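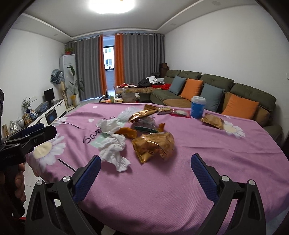 マルチカバー「Lusten」ピンク/デイジー柄 居室での使用例

マルチカバー「Lusten」は、居室のテーブルや家具に掛けて使用する大判の布製カバーです。ピンクの地に、中心が淡い黄色の白いデイジーを大きく配し、濃色の筆記体の文字をあしらっております。飲み物や菓子を囲む団らんの席、卓上の片付けや分別作業の際の敷布としてご利用いただけます。

重量 690g
洗濯 水温30℃以下、弱水流
納期 ご注文確定後7営業日以内に発送
法人向け販売 10枚単位

デザインはカレヴィ・ケスキネン(Kalevi Keskinen)が担当いたしました。柄の出方は裁断位置により一枚ごとに異なります。

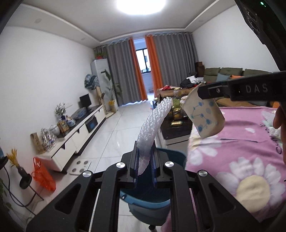 デイジー柄の布とティールブルーの容器

食べこぼしや包装くずは、布を畳む前に取り除いてください。油分を含む汚れが付着した場合は、早めに中性洗剤で部分洗いを行い、陰干しをお願いいたします。漂白剤および乾燥機はご使用になれません。濃色の衣類とは分けて洗濯してください。

未使用品に限り、到着後25日以内の返品を承ります。返品の送料はお客様のご負担となります。

製造 Gorko
販売 Ashour
掲載内容は2022/07/04現在のものです。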